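Stories > Short Fiction > The Night Ferry to Skullstead

Manju Chaturvedi had been waiting for the Skullstead ferry since she was seven years old, and now here it came, every lamp lit, shoving the fog aside like a big friendly cow!

She ran down the ramp with her bag banging on her knees. Harish Vashisht, who took the tickets, had to trot to keep up.

"You know it's only an island," he said.

"It's the island with the singing rocks!"

"They hum. When the wind's from the north."

"Humming is singing with your mouth shut," said Manju, and handed him her ticket, which she had kept so long the ink had gone brown. 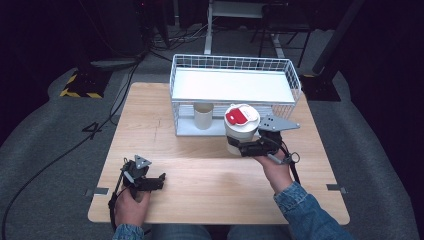
The crossing from Welmont took 39 minutes and she spent all of them at the rail. The water was black and then green and then, near the sandbar, full of tiny lights that swirled off the bow. Her grandmother had told her about those lights. Her grandmother had told her about everything: the goats, the chapel with no door, the 93 steps up from the harbor that you had to climb without talking or the rocks would hear you coming and go shy.

"Is the bit about the steps true?" she asked.

Harish thought it over. He had lived on Skullstead all his life and had never once climbed them quietly.

"Let's find out," he said.
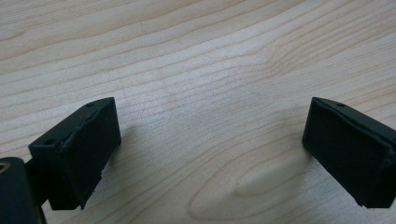 So up they went, the two of them, in the October dark, lips pressed tight. A goat watched them pass. Halfway up Manju got the giggles so badly she had to sit down and bite her scarf, and Harish stood over her shaking with laughter and not making a sound.

At the top the wind swung round. It came in over the headland, cold and smelling of kelp, and the rocks began, first one low note, then another tucked in under it, then so many that she felt them in her teeth.

"Well, I never," said Harish, out loud, and they kept right on singing.

700 shares
7 comments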